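Drirkero Two-Arm Bench Kit, reviewed
Posted August 7, 2018

I have wanted a machine to pick up after me for as long as I've had a desk (and longer than that if you count the kitchen), so when the little workshop in Drudham asked whether I'd like to spend some time with their Drirkero kit, I said yes before I'd even read to the end of the message. The job I picked for it was the one I put off most at home, which is sorting out the pens. Loose pens, loose caps, markers mixed in with the good ones. You know the drawer I mean!

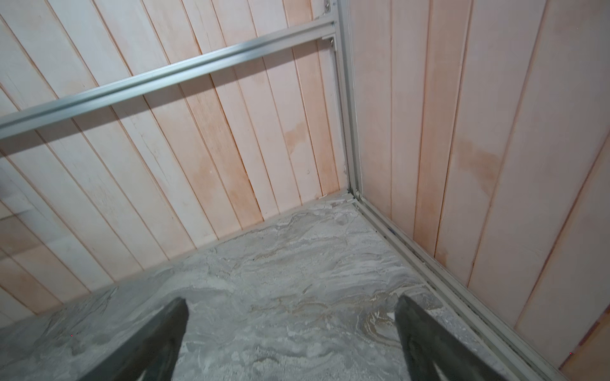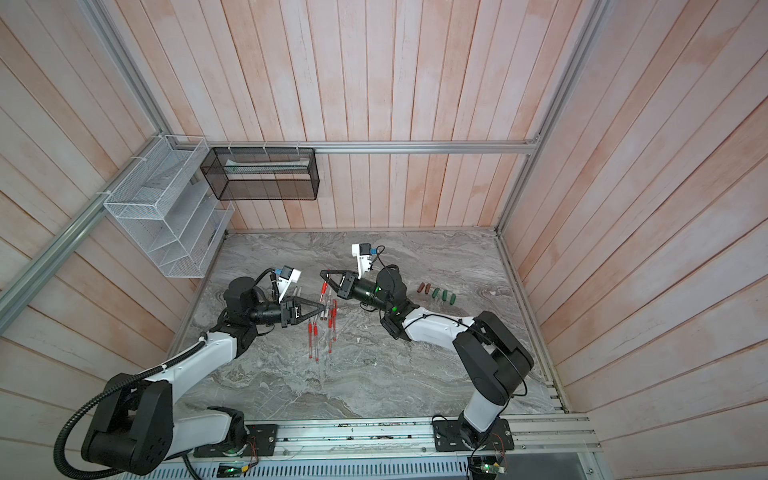
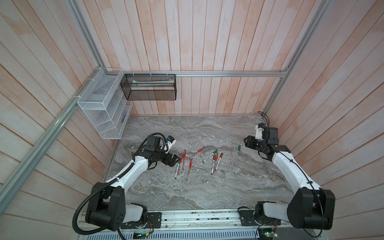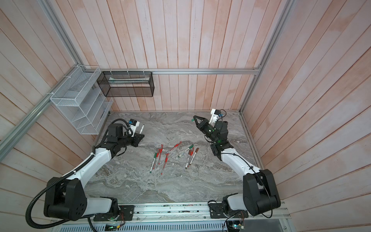
The Drirkero at Drudham: first the view from the wrist, then three of the whole bench with the pens and markers out.

First, what you get for your $2,666. There are two arms, white and black, that bolt to a rail along the near side of the table and face each other, each with a two-finger gripper and a small camera up by the wrist. The enclosure is extra, or you can build your own, and I'm very fond of this one with its whitewashed-looking planks. The wire organizer and the black basket hang from the aluminum rails with zip ties, and I'd do mine exactly the same way, as it lets you shift a basket over when you find an arm can't get into it comfortably.

Setup took me most of an afternoon with the printed guide, and the guide is decent, though it goes quiet right when you get to the wrist cables. Take your time there. I routed one badly and had to undo the whole thing.

Now the chore itself. Picking a single pen off a clear stretch of table is something the Drirkero does very nicely, and I'll admit I clapped the first time. The fingers come down on either side, close, and up it goes. Where it gets into trouble is a pile. Pens that lie across one another tend to come up in pairs or roll off out of reach, and once a round barrel starts rolling the arm is always a little behind it, like me chasing a grape across the kitchen floor. Caps are harder still. They're short and slippery, and the kit missed them far more often than it missed anything else.

I kept a tally, because I am that sort of person. Over 300 tries at moving one pen from the table to the basket, it dropped or fumbled 52. That's much better than the unit I tried in April, the Panyasiri single-arm, which I sent back with a kind note. The second arm makes a real difference when something has to be held steady while the other side tugs at it. It is slow, though. A modest handful of pens took 20 minutes to put away, and I could have done it while waiting for the kettle.

So can a machine do the household chores yet? Mine would say some of them, on a good day, on a table you have already cleared for it. I wouldn't trust it with glasses. I'd happily leave it sorting parts in a small shop where the same few things turn up in the same place all day long, and I suspect that's where most of these will end up going. The folks in Drudham seem to think so too, judging by the add-ons they sell.

A few smaller notes. The marble-patterned tabletop is lovely to look at but it shows every crumb and fleck, so keep a brush handy. The slots in the rails hold on to dirt as well. The fans are quieter than I expected. If you're planning to use the Linow software with it, get the newer version, which remembers your basket positions between sessions (the older one made me teach it all over again every morning, and I was not gracious about it).

Four stars from me, and I'm keeping it through the fall to try it on socks.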